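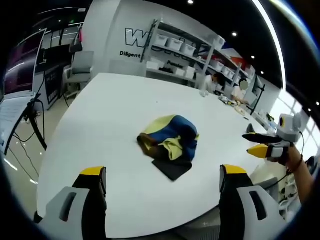
The woman who runs the knitwear sorting at Plikeck has folded sweaters for most of her working life, first behind a shop counter in Plosmont and now for a small resale business that takes in secondhand knits, checks them and sends them out again. She asked that her name be left out. "Put the sweaters in," she said. "They're more interesting."

Plikeck handled 728 pieces last April, its busiest month so far. Everything comes in by the bag, and little of it comes in folded.

"People stuff things," she said. "They've decided to get rid of it, so they stop being careful. You get a sweater that's been in a ball since the fall, and the first job is finding out what you have."

She starts by laying the piece on a table and leaving it alone for a moment. A color-block sweater, she said, is the easiest kind to read when it is bunched up, as long as you know what you are looking for. If the body is one color and the sleeves are another, the colors tell you where to take hold.

"With a plain navy one you're hunting for the neck. With blocks you look for the place where two colors meet, and you follow that. I tell new people to find the collar before they pull on anything. If you pull a sleeve first, you drag the rest over on itself and you're back where you began."

She does not shake knits out. Shaking works for a cotton shirt, she said, but it stretches a heavy sweater at the shoulders, and loose yarns can catch on a ring or a watch. She opens the pile from the middle outward, one layer at a time, with a flat hand.

The table matters more than people expect. She spent 2 years working on a folding table with a seam down the center and complained about it the whole time. What she wants is a smooth, pale top with room on every side.

"A white table shows you everything. Lint, a bit of thread, a stain on something light. Round is fine, too, if it's big enough. You can walk to the sleeve instead of dragging the sleeve to you."

She is less strict about what else is on it. Cups are a sore point, but she has given up on that one. "People are going to have their coffee. I just ask them to keep it on the far side."

Once a sweater is open, she checks it in the same order every time: collar, shoulders, cuffs, hem, then the seams between panels. Ribbed necklines get the most attention. A rib that has lost its shape will not sit flat, and she would sooner know that before the piece is folded than after it is sold.

Multi-colored knits have their own trouble, she said. Each panel may have worn at its own rate, and a yellow that has faded next to a blue that hasn't will look tired even when the knitting is sound. Those go in a separate stack and are priced lower.

"I had a whole argument with Firkholm over that," she said. Firkholm is the shop that buys much of Plikeck's stock. "They wanted everything graded by holes and pilling. I said, put it on the table and look at it from the front. That's what the customer does."

The shop came around, and color is now a line on the grading sheet.
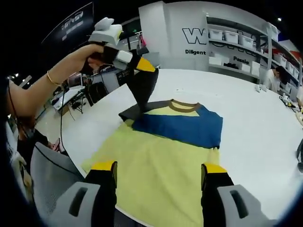
Folding and storing

Her fold is an ordinary one. The sweater goes face down, the sleeves cross the back, the sides come in a little, and the hem goes up to the shoulders in two turns. She smooths the collar last.

"There are folks online with 40 ways to fold a sweater. I have one. It goes on a shelf and it comes off a shelf."

Nothing knitted goes on a hanger at Plikeck. Stacks are kept low enough that the bottom sweater doesn't get a hard crease, and thick wool is stacked lower still. She likes open shelves for what is being sold that week and bins for the rest — lidded if the room is dusty.

Her own sweaters, she admitted, are not kept nearly so well. The closet at home came from Weerakoon, with drawers she describes as too deep for knits and too shallow for blankets, and she has been meaning to replace it.

Asked what she would tell someone facing a heap of winter clothes on a bed, she took a while to answer.

"Do one. Open it up all the way, look at it, fold it, put it down somewhere clean. Then pick up the next one. If you try to sort the heap while it's still a heap, you'll move it from one end of the bed to the other and go have lunch."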